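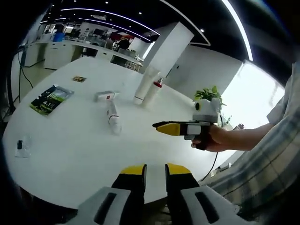
Is a round table any good as an everyday work table? Mine has been, mostly, as long as you like walking around it and don't need to push it into a corner.

So, the Dimura round, white top. Had it since November. Paid 123 for it plus 18 delivery, which I thought was steep for a table coming from one town over but ok.

Good stuff first. Big top. Holds the usual junk, spray bottle, a plant, packets, little plastic bags of bits, and still room in the middle to do something. No corners to catch your hip on. Two people can work at it without bumping elbows.

Assembly: 2 people, Iolanda Magalhães held the top while I did the bolts. Instructions are small and the drawing for the last step is upside down. Did it twice.

Not so good. White shows everything. Coffee, pen, dust by 4 pm. I wipe mine down every evening and marker still leaves a shadow if you leave it overnite. And no cable hole, so any cord just goes over the edge and hangs to the floor. At that price I expected a clip at least.

Looked at the Sakach too, square, cheaper at 100, but it wobbled in the store and the salesman kept leaning on it to hide it.

Would buy again, probaly in gray. Four stars, one off for the cord thing.

Washington Rocha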